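Visit notes: Berkdale packaging plant, October

The Berkdale site makes folding cartons and corrugated boxes for food and household goods. The open day ran from 9 a.m. to 2 p.m. Groups entered by the loading dock and followed the material from roll to pallet. Hearing protection was handed out at the door.

Corrugator

The line is a Seretti machine, installed to replace two older ones. Paper comes in on rolls of 2,145 kg. Starch glue is applied to the flute tips, the liner is pressed on, and the board passes over heated plates before slitting. Moisture is checked at the dry end. Board that leaves too wet warps in the stack, and most of the scrap we saw in the bins had that fault.

Printing and die cutting

Two flexo presses, one of them down for a plate change during our tour. The operator explained crush: too much pressure at the print station flattens the flutes and the box loses stacking strength. Dies are kept in racks, 849 of them, filed by customer number.

Small cartons for mixed goods are printed on the outside only and left brown inside. The bottom flaps overlap to form the floor.
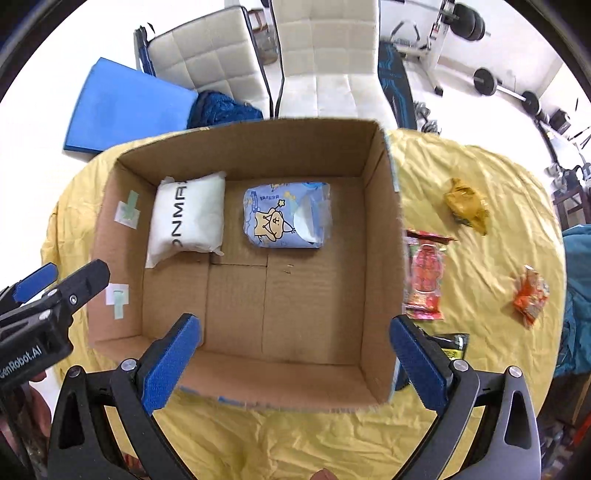 Test room

Compression, burst and edge crush tests are run on samples from each order. Samples are held at fixed humidity before testing. A Pathak compression tester was shown with a double-wall box, loaded until the side panels bowed. The guide gave 2,000 cycles as the service interval for the platens.

Practical points

The tour takes 90 minutes, with 18 people per group. Closed shoes are required. Parking is on the Tatberg side of the plant, and the walk to the dock is not signposted.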